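쿠키를 사용하여 더 나은 이용 환경을 제공합니다. 계속 이용하시면 쿠키 사용에 동의하는 것으로 간주됩니다. [동의] [설정]

작업 노트 / 9월 / 쪽염 발효조, 세 번째 통

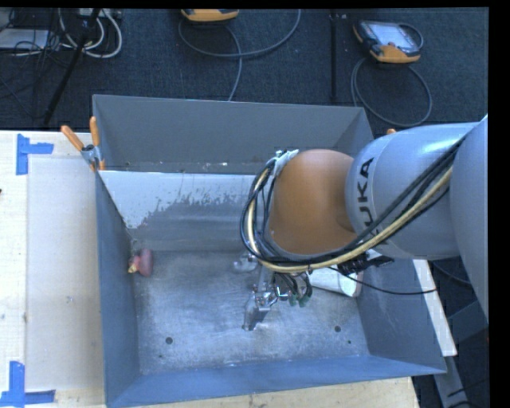 회색 금속 통과 나무 작업대.

오전 7시 40분. 뚜껑을 열자마자 냄새로 상태를 알았다. 첫 번째 통은 외양간, 두 번째 통은 젖은 개, 세 번째 통은 그 둘이 화해한 냄새. 발효는 잘 되고 있다는 뜻인데, 이걸 좋은 소식이라고 적고 있는 내 처지가 좀 우습다.

pH 시험지는 10과 11 사이 어딘가. 색이 애매해서 창가에 가져갔다가 형광등 밑에 가져갔다가 결국 보고 싶은 쪽으로 읽었다. 10.5로 기록. 다음 사람은 제발 측정기를 쓰시오. 측정기는 건전지가 없다. 건전지는 서랍에 있다고들 하는데 서랍이 어느 서랍인지는 의견이 갈린다.

표면에 구리빛 막이 얇게 떴고 거품은 가장자리에만. 저으니까 속은 황록색. 어제는 올리브색에 가까웠으니 환원이 조금 더 진행된 셈이다. 밀기울 20그램을 물에 끓여 식혀서 넣었다. 비앙카(Bianca Munteanu)는 밀기울 대신 대추를 쓰자고 또 주장했다. 작년에 대추를 넣은 통이 어떻게 됐는지는 이 노트 앞쪽에 내 글씨로, 꽤 흥분한 필체로 적혀 있다. 참고 바람.

오전 10시. 시험 염색. 천은 세 종류:
- Ollon 평직 면, 정련 끝난 것
- Feyisa 손방적 면, 정련했다고 들은 것
- Irkine 모직 자투리

모직은 알칼리에 약하니 넣지 말자고 내가 말했고, 그래놓고 내가 넣었다. 궁금했다. 3분 담그고 꺼내 바람 쐬고, 이걸 네 번 반복. Ollon은 얌전하게 물들었다. 재미없을 정도로 고르다. Feyisa는 실 굵기가 들쭉날쭉해서 줄무늬 비슷한 농담이 생겼는데, 이쪽이 훨씬 낫다. 다만 가운데 동전만 한 얼룩이 하나 있어서 '정련했다고 들은 것'의 뒷부분을 의심하는 중. Irkine은 색은 제일 깊고 손감촉은 수세미가 됐다. 예상한 대로라 할 말이 없다.

오후 1시 10분. 점심 먹고 오니 막이 푸르죽죽하게 변해 있었다. 누가 저었다. 그것도 세게, 공기를 잔뜩 넣어 가면서. 범인은 찾지 않겠다. 막대기가 아직 젖은 채로 내 의자에 놓여 있었고 내 바지가 지금 파랗다는 사실만 남겨 둔다.

아다네치(Adanech Tamiru)가 와서 보고는 하루 쉬게 하라고 했다. 통을 말하는 거냐 나를 말하는 거냐 물었더니 대답 없이 갔다. 일단 통에 소석회 한 숟갈 넣고 벽을 따라 천천히 저은 뒤 담요를 둘렀다. 액온 27도. 밤에 25도 밑으로 떨어지면 담요 한 장 더.

Grevis 쪽 견본 주문 건. 엽서 크기 천 조각 700장을 같은 색으로 해 달라고 한다. 처음 메일에는 1,000장이었는데 단가를 듣고 줄었다. 발효 쪽으로 같은 색 700장이라니, 날씨한테 견적을 받아 오라는 말과 비슷하다. 색 범위를 세 단계로 정해 주고 그 안에서는 군말 없기로 하자고 답장 초안을 썼다. '군말'은 비앙카가 '이견'으로 고쳤다.

수세 메모: 첫 물은 맹물, 둘째 물에 식초 조금, 셋째 물은 맑아질 때까지. 오늘 Ollon은 여섯 번째 물에도 푸른 기가 돌았다. 담금 사이에 산화 시간을 짧게 잡은 탓인 듯. 내일은 바람 쐬는 시간을 두 배로 늘려서 같은 천으로 다시 해 볼 것.

오후 5시 반. 다시 열어 봄. 막이 돌아오는 중이고 냄새는 젖은 개 쪽으로 기울었다. 젓지 않았다. 뚜껑에 '젓지 마시오'라고 써 붙였다가, 그 밑에 '나 포함'이라고 추가.

할 일
- 건전지 (서랍 아님, 사 올 것)
- Feyisa 남은 천 전부 다시 정련
- 소석회 주문
- 바지

공유 3 · 댓글 2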